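VALSIDE TOWN MASCOT WORKING GROUP
Minutes of the May meeting, Nigatu Hall, upstairs room
Called to order at 7:05 p.m., the stairs having taken longer than scheduled. Quorum present.

1. Minutes of the last meeting
Approved with one correction. "The otter was retired" should read "the otter was rested." The member who asked for the change wished it noted that a retired otter would need replacing and a rested one can still be invoiced to the parks budget.

2. Birthday card drive
The mascot's birthday drive closed on Sunday. Total received: 178 cards, of which 64 came from the elementary school and were visibly written during the same lesson. A further 27 came from out of state. One was a dental reminder and has been passed to the town clerk, though it was left in the total on a show of hands.

The group discussed whether every sender should get a reply. Last year's promise was "the otter answers everyone," a phrase that passed through this group without objection and has been regretted since. Moved and seconded that replies go out by the end of June, on the small card, with the paw print stamped and not inked by hand. Carried.

A question was raised about the three cards addressed to the Vostosside heron. Agreed to forward them to Vostosside, unopened, with a polite note. A proposal to make the note slightly less polite failed for want of a second.

3. Costume
Sekmont has quoted for a new head and for repair of the existing one. The repair is cheaper but does not include the left ear, which Sekmont lists as a separate item under "ears, left." The chair will ask whether this is a typing error or a pricing policy.

The tail has been shortened again. Members who attended the spring parade felt it was now more of a beaver. Members who had worn it felt it was fine.

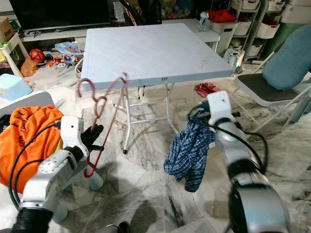 A written comment from Nigatu Hall asked that the group stop describing the otter as "beloved" on posters until more than one person has said so. The comment pointed out that the drive brought in plenty of cards but that a good many asked what kind of animal it was. Received and placed on file. The posters already printed will be used up first.

4. Summer appearances
Requests in hand: library reading day, the Valside farmers market, and the opening of the new crosswalk on Mill Road. Agreed to accept all three, with a limit of 20 minutes in the suit per outing. The limit was 30 last summer, and the group did not wish to revisit how it came to be lowered.

The crosswalk opening needs someone to lead the otter across, as the eyeholes face mainly upward. Public works to be asked — in writing this time.

5. Joint event with Vostosside
Vostosside proposes a tug-of-war between the two mascots at their harbor day. Discussion was lengthy. Points made included the weight of the heron, the grip of a felt paw, and the wisdom of losing in front of another town's brass band. Tabled until the ear is settled.

6. Other business
The key to the costume closet is still missing. The closet is still open.

Action items
Order small reply cards and one stamp pad, brown.
Write to Sekmont about the ear.
Write to public works about the crosswalk.
Forward heron mail.

Adjourned at 8:40 p.m. Next meeting in June, same room, same stairs.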